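Week 6 handout: notes from the demo visit (Saroleo)

Typed up fast so you have them before the quiz. Sorry for the gaps. If your own notes disagree with mine, trust yours and tell me.

Who we saw: Etelka Veres, runs the manipulation side at Saroleo. Beca Gronow from Prarklow was there too, they build the hand. Arm and software are Saroleo's own. The whole setup goes by Troltarix, which is the name you'll see in the reading.

Before the demo
Veres talked for 20 minutes, no slides. Main points as I got them:

- Most of what they do now is teleoperation. A person drives both arms, the robot records joint positions + camera + commands. Later a policy is trained on the recordings. Same thing as lecture 4, imitation learning, just with a real table.
- One recorded try = one episode. They have more than 2000 of them on the tabletop tasks.
- Bad episodes are kept but labeled. She was firm on this. Someone (back row?) asked if failures poison the training set and she said only if you forget which ones they are.
- A day with a good operator gives maybe half of what you planned for. Setup eats the rest.

Gronow on the hand
Short talk, mostly answers to questions. Writing these as I heard them.

Why fingers and not a two-jaw gripper? Because the customer's stuff is made for hands. Triggers, caps, plungers. A jaw gripper will lift a spray bottle all day and never spray it.

Why are the fingers stiff-looking? They're less stiff than they look, there is give at the base joints. Compliance again, see lecture 3. She bent one back with her own thumb to show us, which made Veres wince.

Thumb: hardest part of the design. Gets its own calibration. If the thumb is off by 5 degrees a pinch grasp on something thin just slides away. A marker rolls, a flat thing like a phone doesn't lift at all.

Cables: ask any robot person about cables. First thing to fail. Gronow's rule is to look at the wrist before every run, with your eyes, no matter what the self test says.

Mounting: the hand comes off the arm with a quick release, swap takes her under a minute. Did not see this done, only told.

The table
For those of you who couldn't see past the front row. Felt top on purpose. Stops round things from rolling off, cuts glare, and it's forgiving when a fingertip comes down too hard. Downside is friction: sliding an object toward you over felt is nothing like sliding it over a bare desk, so a push learned here may not carry over. Veres called this "the felt tax". Remember the term domain gap, this is a cheap example of it.

Screen behind the table is there to keep the background the same from one episode to the next. People walking past = noise in the camera data. Think about whether a patterned background is better or worse than a plain one. I asked, she said they've argued over it since July and will test both.

Objects. Household and office mix plus a bit of lab. Picked for variety of shape and surface:
- boxes (toothpaste), easy, good for warm-up
- soft pack (tissues), deforms when you squeeze, force control matters
- clear spray bottle, bad for depth cameras, light goes right thru it
- markers, thin and rolly
- sponge
- toy block, small, studs on top
- pipette, long and awkward, Veres says it is everyone's least favorite
- soda bottle

Transparent objects deserve a line of their own. Depth sensor sees the cloth behind the bottle instead of the bottle. Options: use color images only, use touch, or guess the shape from the parts that aren't see-through (the trigger head for example). We'll come back to this in week 8. 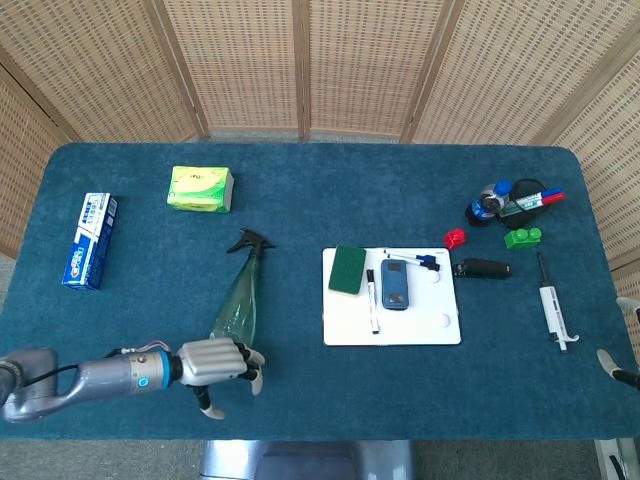 Order of work for one episode, copied off the whiteboard in the hall:

1. Lay out objects. Positions vary on purpose, same spot every time teaches the robot the spot.
2. Home both arms.
3. Operator says the task out loud, gets logged as text.
4. Record.
5. Call it: success, partial, fail.
6. Reset. Clock is still running, this is where the hours go.

Veres wants 300 episodes per task before training anything. Lund (the group whose paper is in your reader) got by with far fewer, but their tasks were single arm and the scene was much less cluttered. Don't compare the two numbers without saying so. Several of you did exactly that in the last assignment.

Clutter. Why leave so much out on one table? Two reasons given. First, real desks look like that. Second, the policy has to learn to ignore things, and it can't if there's nothing to ignore. Cost is more collisions while reaching. A hand coming in low will nudge whatever is next to the target, and small things lying close together are the worst for it.

Two arms. Questions from the group were mostly here. One operator drives both sides. When does the second hand help? Holding something still while the other works on it, handing over, turning a long object end for end. When does it hurt? Reach zones overlap in the middle of the table and the arms have to stay out of each others way. They slow both arms down in the overlap zone. Crude, she said, but nothing has been bent yet.

Stuff I didn't catch: camera frame rate, the payload of the arm, what the light ring colors mean. If you wrote any of it down, email me and I'll add it.

For next time
Pick one object from the list. Half a page. Say how you would grasp it, which fingers, where the thumb goes, and what would go wrong first. Then say what sensor would notice it going wrong. Sketches fine, hand drawn fine.

Also read the Troltarix section in the reader, skip the part on licensing. Quiz covers episode, domain gap, compliance, and the transparent object problem. Not the cables.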